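Search this site
Type and press enter

Shoe collection returns to Grarthorpe community hall

June 28, 2024

The shoe collection that did so well at Grarthorpe community hall in February is back for the summer, and Maribeth Villanueva, who looks after it, would dearly like to hear from anyone with a pair of trainers sitting unworn at the bottom of a wardrobe.

The winter collection brought in 240 pairs, and 177 of them had gone to new homes by Easter, mostly to families with children at the two primary schools -- a lovely result, and a good deal better than anyone had dared to hope for when the first carrier bags came through the door.

Shoes should be clean and still have some life in the sole, and Maribeth asks that both shoes of a pair come in together, tied by the laces if they have them. Odd ones did turn up last time, and they took up a whole afternoon! Small two-level racks are being used again, as they keep each pair together and are easy to carry from room to room.

Elaine Batista will be at the side door most mornings to take donations, and the kettle is usually on. 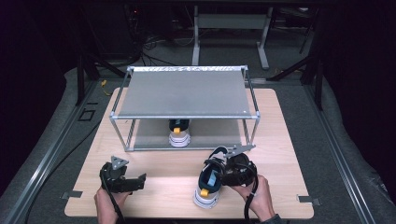 Navy trainers with yellow heel tabs, one of them already on the lower level of a rack.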